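Home | Stories | Places | Makers | Archive | Subscribe

Filed under: Small Towns, Slow Trades

The Repair Street of Follilitz

5/31/24

When I moved to Follilitz, I had a winter coat with a broken zipper and no idea where to bring it. In the city where I lived before, I would have bought a new one. My neighbor looked at the coat, then at me, and wrote the name of a street on the back of a receipt.

The street is short. It goes down from the church to the river, and on it there are nine workshops that repair things. Shoes, clocks, umbrellas, chairs, lamps. Some of the shops have no sign, only a bell. The coat was ready after three days, and the tailor had also closed a hole in the pocket which I did not mention to him.

Follilitz was for a long time a town of weavers. When the big mill at Surkness closed, many families had tools at home and hands that knew how to use them, but no employer. They began to mend for other people, first for food, later for money. The older residents remember that on market days there was a line from the river up to the church steps.

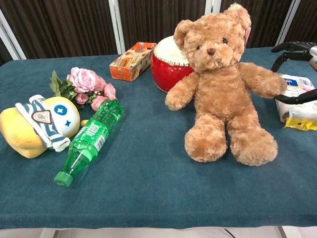
Mending soft things is a separate skill, and the town has kept it longer than most. The shop Kusuma, at the lower end of the street, takes blankets, pillows and toys, and its owner learned the work from her aunt. She told me that customers bring a car coat without any emotion, but with a toy they stand at the counter and do not want to let go. A teddy bear with fluffy tan fur and a stitched nose, like the one sitting on the blue-green felt, asks for a patient hand, for the thread must disappear into the fur. She does not change a face if she can avoid it. An old nose that is a little crooked stays crooked.

The prices are low, maybe too low. I paid less for my zipper than for lunch. Roughly 200 people in the town still earn something from repair work, but for many it is a second job, and the rents on the street went up again in January. Two shops talk about moving to Surkness, where there is more space and much less charm.

There is also a new neighbor. Flurilix, a small firm which sells spare parts for lamps and radios, opened its door last year between the clock shop and the bakery – the clock man was against it at first, and now he buys his screws there.

My coat is in its third winter since the repair. The other pocket has now a hole.

Contact | Copyright Follilitz stories, all rights reserved | Back to top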